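Ticket: Label printer drops off network after idle period
Site: Nornbridge, shipping office
Status: Closed
Reported by: Godelieve Declercq
Assigned to: Nam-gil Moon
Escalated to: Ji-hoon Baek

Initial report

The label printer by the packing bench stops printing after lunch. Jobs sent from the order system sit in the queue with status "Sending" and then go to "Error." Power cycling the printer clears it. The queue then prints everything at once, including duplicates, because people have clicked Print more than once. This has been going on since the office move in January.

Printing in the morning is normal. Printing over a USB cable from the bench PC is normal at all times.

Triage (Moon)

Confirmed with the user that the printer display shows "Ready" while the fault is present. Asked for a ping from the bench PC during the next occurrence. Result: request timed out, all packets lost. The printer's configuration label, printed from the front panel with the fault present, still lists an IP address, mask and gateway. So the printer believes it is online.

Address on the configuration label ends in .153. The order system is set up to print to the same address.

Step 1. Rule out the cable and port

Swapped the patch cable for a new one. Moved the printer from wall port 4 to wall port 6. Link light on at both ends. Fault came back the same afternoon at 1:20 p.m. Cable and wall port excluded.

Step 2. Rule out sleep mode

Energy saver on the printer was set to 40 minutes. Disabled it from the web page of the printer, under Power. Left the printer idle through the lunch break. Fault came back. Re-enabled the setting afterward to match the printers at Tristow.

Step 3. Clear the queue properly

The duplicates are a separate problem and were making the log hard to read. Procedure given to the bench staff until the main fault is fixed:

Pause the queue before restarting the printer. Delete every job older than the last good label. Restart the printer, wait for "Ready," then resume the queue. Do not click Print again in the order system while a job is listed as "Sending."

Petro Romaniuk reported that the order system marks an order as labeled as soon as the job leaves the browser, whether or not a label comes out. Noted. Separate request opened with Yurchenko, who maintain the order system. Any order with a doubtful status should be checked against the printed labels on the packing bench.

Also asked staff to keep a written note of each failure, with the time and what was done. The shared spreadsheet was being filled in at the end of the day from memory and the times did not agree with the print server log.
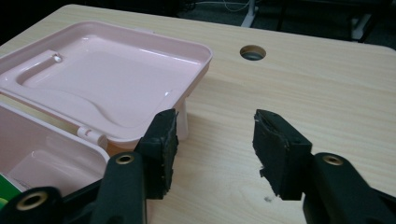 Step 4. Check for an address conflict

With the fault present, unplugged the printer from the network and pinged .153 from the bench PC. Got a reply. Some other device is answering on that address.

Ran arp -a on the bench PC. The hardware address listed for .153 does not match the one on the printer's configuration label. The first half of it belongs to a maker of tablets and phones.

Plugged the printer back in. Still no printing. Restarted the printer and printing resumed. ARP entry on the bench PC now shows the printer again. This fits the reported pattern: the printer announces itself at startup and wins the address for a while, then the other device wakes up and takes it back.

Escalated to Baek for DHCP access.

Step 5. DHCP server (Baek)

The printer has a static address typed in at the front panel. At the old office .153 was outside the DHCP range. The range was widened during the move and now includes it. No reservation or exclusion was created. The server had leased .153 to a tablet used for afternoon stock counts, which explains why mornings are clean.

Conflict detection on the server was set to 0 attempts, so it never checked whether the address was already in use before handing it out.

Changes made:
Added a reservation for .153 tied to the printer's hardware address.
Deleted the tablet's lease and reconnected the tablet. It picked up a different address.
Set the printer to DHCP so that it uses the reservation.
Set conflict detection to one attempt.

Step 6. Verification

Restarted the printer once. Configuration label shows the same address, source DHCP. Ping normal with the tablet on and in use. Printer left idle through lunch and the first job afterward printed with no delay. Test repeated the next afternoon with the same result.

Comment from Nazar Romaniuk: the Erkwood office was moved onto the same DHCP template. Are the printers there affected?

Reply (Baek): Checked. Two static printers at Erkwood were inside the new range. No active conflicts in the log. Reservations added for both.

Resolution

Duplicate IP address caused by a static device inside the DHCP range. Fixed with a reservation. The duplicate label issue stays open under the Yurchenko request. Queue procedure in Step 3 remains in force until that request is closed.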